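Looking After Old Papers, Maps and Photographs at Home

Many of the best records of the Ristbridge district are still in kitchen drawers and hall closets. Ferry tickets, school class photographs, store ledgers and land maps do not need a museum to survive, but they do need a dry place and a little care. These tips cover the things people ask us most.

Where to keep them

Attics get too hot and basements get too damp. A closet on an inside wall of the main floor is better than either. Keep boxes off the floor, on a shelf if you have one, and away from pipes. Do not store papers in the same closet as the water heater.

Before you start

Wash your hands and dry them well. Cotton gloves are fine for glass negatives but make it easy to tear thin paper, so leave them off for letters. Use a pencil for any notes. Ink pens, markers and coffee stay in another room.

Loose dirt

A soft, wide paintbrush takes off most surface dust. Brush from the middle of the sheet outward and work slowly near the edges. Do not use an eraser on anything written in pencil, including the faint notes on the backs of photographs. Those are often the only place a name was ever put down.

If the dirt is greasy or the paper has mold on it, stop. Put the item in a paper folder away from the others and ask a paper conservator.

Flattening a rolled map

The old Gullholm ferry maps were printed on heavy paper and sold rolled, and they will spring back if you let them. Do not force one open. If it unrolls a little way without cracking, let it rest there for a day, then go a little further. Once it lies open, put clean blotting paper above and below it and rest a flat board on top. Leave it for 2 weeks. Books placed straight on the map will leave dents.

A map that cracks or flakes when you touch the outer edge should stay rolled. Wrap it loosely in acid-free tissue and lay it in a long box.

Paper clips, pins and tape

Rusty clips come off more safely if you slide a strip of thin plastic under each side first, then ease the clip up away from the paper. Old straight pins should be backed out the way they went in. Leave old tape alone. Pulling it usually takes the writing with it, and new tape over a tear will turn yellow in its turn.

Photographs

Store prints upright in a box that fits them, with a sheet of plain acid-free paper between each one. Albums with sticky pages are hard on photographs, but prints that are stuck fast should be left where they are. Take a picture of the whole page, captions included, before you try to move anything.

Never hang an original in a sunny hallway. Have a copy made and hang that.

Labeling

Write on the folder first, in pencil, and on the item only if you must. Put down the place, the people, the year if you know it, and who told you. If you are guessing, add a question mark. "Ristbridge landing, looking toward the mill?" is more useful than no label at all.

Copying

A flatbed scanner is good for anything that lies flat. For large maps, use a camera and daylight from a north window, with the flash off. Save 2 copies and keep one of them in another building.

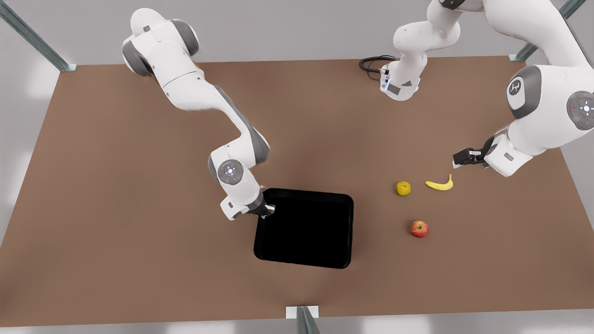 Check your boxes every September, when the summer damp has gone. Look for silverfish, a musty smell, or brown spots that were not there last time. Replace any box that has gone soft at the corners.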